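About us

Wunton Toy and Tool Library. Who we are, what we lend, how it works.

We started in Eirlys Ellis's garage with a shelf of drills and a tub of her son's old building bricks. People came for the drills, their kids wouldn't leave the tub. So we did both. Still do.

These days we have two rooms at the Crenshaw end of Flokgate, one for tools, one for toys, and a long bench between them where everything gets checked, sorted and put back in its box. 1,546 items on the shelves at last stock take, done in March. Membership stands at 1,669 which is more than the kettle can cope with.

What we lend
Hand tools, power tools, ladders, sewing machines, pasting tables. Brick sets, train track, marble runs, dressing up. A few garden games, summer only. No car seats, no helmets, sorry, please stop asking.

How it works
Join at the desk or by post. Take up to 8 things at a time, keep them three weeks, bring them back clean. Late? Ring us. We'd sooner know than chase. Fines go in the jar and the jar buys screwdriver bits.

Sorting
Biggest job we have. Things come home in the wrong boxes - a screwdriver in with the bricks, bricks in with the sandpaper, once a whole sandwich. Ashok Grewal runs the sorting bench. His rules are short. Tip it all out. Tools first, into the toolbox, lid shut. Then bricks, by size and then by colour if there's time. Odd ones go in the odd tub, and anyone can have a rummage in that for free.

Brick sets get washed in a net bag and dried flat overnight. Sharp or chewed bricks come out for good. Toolboxes get a wipe inside and out, catches tested, handle given a proper tug. If it creaks we don't lend it.

Who's who
Eirlys Ellis - started it, does the money and the rota.
Ashok Grewal - tools, sorting, repairs.
Quyên Sầm - toys, and the schools boxes.
Mercedes Ayala - front desk, mornings. Knows where your drill is.
Lucienne Vidal - mending. Anything with a seam or a hinge.

Schools boxes
New last year. 500 mixed bricks and a set of sorting cards, lent by the half term. Quyên packs them herself and will come and do the first session if you ask nicley. Book early, autumn goes fast.

Giving us things
Yes please to bricks, any make, any state short of melted. Yes to hand tools, rusty is fine. Toolboxes with lids always wanted, we never have enough. Drop off from ten till two, ring the bell at the side door. Dont leave bags on the step, the rain gets in.

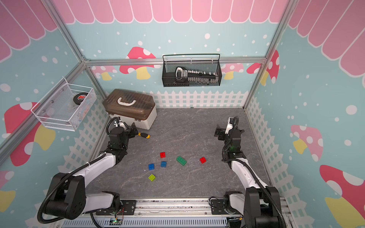

Bricks, screwdriver and toolbox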